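Can a Machine Put Away the Dishes Yet? Kitchen Notes for September

Every few weeks somebody writes in to ask whether it's time to stop teaching the kids to do dishes and just wait for the robot. I understand the hope, believe me! I have stood at my own sink on a Sunday night with every pan in the house beside me and thought the very same thing. So this month, before we get to the usual tips on grease and hard water, I'd like to go through where things stand, chore by chore, as well as one home cook can.

Floors first, because floors are the happy story. The little round vacuums work. Mine is a Trirkari, bought secondhand for $200, and apart from an ongoing feud with the bath mat it earns its keep. A floor is flat and it stays put, and if the machine misses a corner today it can get that corner tomorrow.

Dishes are another matter - and I don't mean washing them, which the dishwasher settled long ago. I mean picking them up. Think of what your hands do when you take one steel bowl off another. You feel for the rim, you pinch, you give a tiny twist if the two are stuck, and you ease off the moment it comes free. A shiny bowl is hard on a camera, too, with all those bright spots on the inside. And then there's the counter itself, with the oil bottle and the stove close by, so there's hardly a clear path to anything.
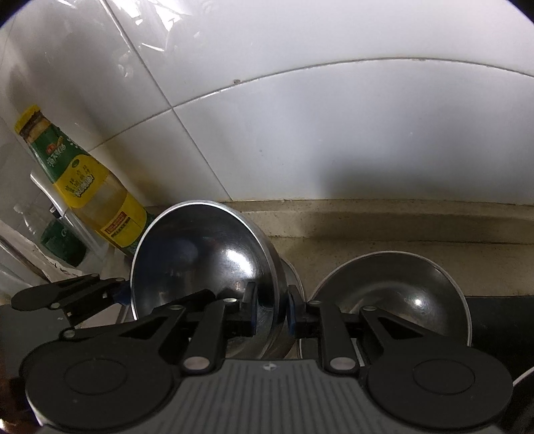
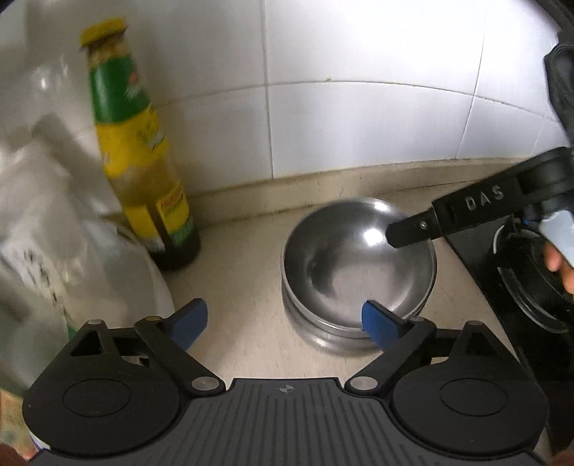
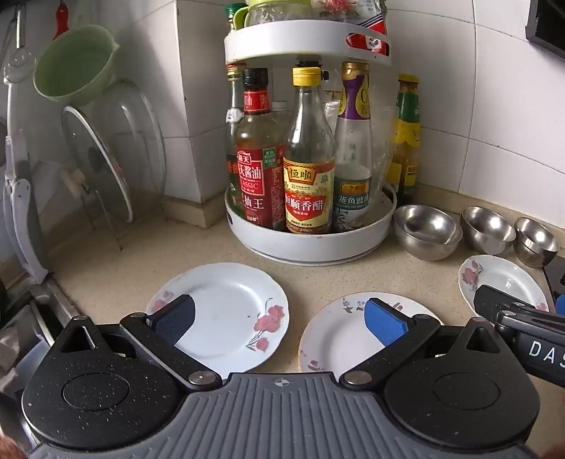
Two fingers with bluish pads, at an ordinary counter with steel bowls on it.

My own guess, for what it's worth, is that bowls will come before plates. A bowl gives you a rim to get hold of, while a plate lying flat gives you next to nothing, and you have to slide a fingertip under the edge without sending the whole thing skating. Glasses I'd put last. I've broken plenty with two good hands and a lifetime of practice.

I went to a home show in Prulmont last spring where a company called Zenis had a kitchen arm on display, priced at $4000 before installation. It put away cups very nicely from a rack made to fit them. The young man at the booth told me it got the cup right 98 times out of a hundred, and he was so proud that I hadn't the heart to say what I was thinking, that 2 broken cups in every hundred would empty my cupboard by Christmas. Fourie, one booth over, had a folding machine that did towels beautifully and gave up on a fitted sheet. (So do I, most weeks.)

So keep teaching the kids. In the meantime, a few habits that make the job easier for whoever or whatever is doing it:

Dry steel bowls all the way before you nest them. A little water between two bowls makes them grip like glue. If they're already stuck, put cold water in the top one and stand the bottom one in warm water for a minute or two.

Lay a paper towel between plates that have a gold rim or a painted edge. Keep those plates out of the microwave as well.

Give your sauces a turntable. A two-level one in the corner takes up very little room, and you can spin it with an elbow when your hands are floury. Wipe the bottle bottoms when you wipe the tray, or you'll be back to sticky in a week.

Stand pot lids upright in a wire rack. I fought a drawer full of lids for years before I gave in, and I only wish I'd done it sooner.

Go along the line where the counter meets the wall with an old toothbrush and a paste of baking soda and water. Leave it ten minutes, scrub lightly, and rinse with a well-wrung cloth.

Next month is hard water, I promise, including the kettle question so many of you have asked about.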